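June 28, 2022

Whose good practice is it, anyway?

Cor Vandenberghe sent me the new Ileck checklist for small robot arms last week, all 240 lines of it. I read the lot over two pots of tea and came away grumpy.

Most of it is paperwork about paperwork. Line after line asks whether a procedure "has been considered". Considered by whom? I can consider a thing in the shower. Halyna Kostiuk reckons a long list at least slows people down, and maybe she's right, but I've watched people tick 200 boxes before lunch and then leave a cable dangling where a finger could hook it.

My test for any rule is whether I could check it standing at the bench. Cables, straps, pinch points, what's on the table and what's meant to be. A rubber toy chicken gets the same care as anything else, or the rule means nothing.

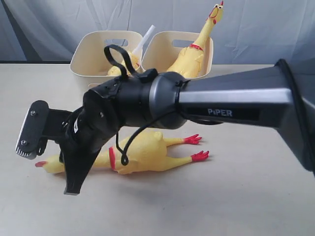 What I'd keep

The section on loose cables, for a start – it's short and you can follow it with your eyes. Also the bit about checking fasteners on the fingers before each session. I'd bin the risk scoring. Two people at Ultwood scored the same arm and came out miles apart, and both forms were signed off.

Comments close in September. I'll send mine in, without much hope.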